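Search this archive
Enter keywords
Print this message | E-mail this message

Villura Residents' Services list
Subject: Re: Clothing store, sorting of hangers and baskets

Dear colleagues,

Thank you for the replies received during April. The question below was raised by several houses, and I am answering it on the list.

> Our house holds 200 hangers of mixed kinds, and the
> cupboard takes far fewer. May we dispose of the wire
> ones? Please also confirm whether the woven baskets
> are to stay in the sorting room or go to Imhof with
> the linen.
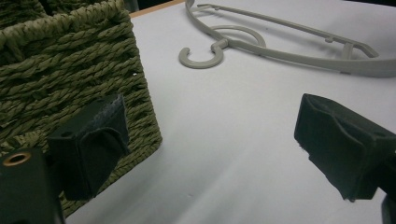

Wire hangers may be disposed of through the metal collection at each house. Plastic hangers are to be retained where the hook and both arms are sound. Preference should be given to those with small raised notches along the arm, like the grey one on the white table, as straps and light blouses stay in place on them. Please bundle them in lots of 30, with all hooks facing the same way, and label each bundle with the name of the house.

Woven baskets remain in the sorting room. They are meant for folded knitwear and scarves and should not be sent to Imhof, whose drivers accept only the closed Bastus crates. A basket should be filled no higher than 15 centimetres below the rim.

Houses requiring further hangers may apply to me in writing. The central store holds 1,000, and requests will be met in order of receipt. The Workoteo form is no longer needed for this purpose.

Yours faithfully,

Svenja Hofstetter
Residents' Services, Villura

Print this message | E-mail this message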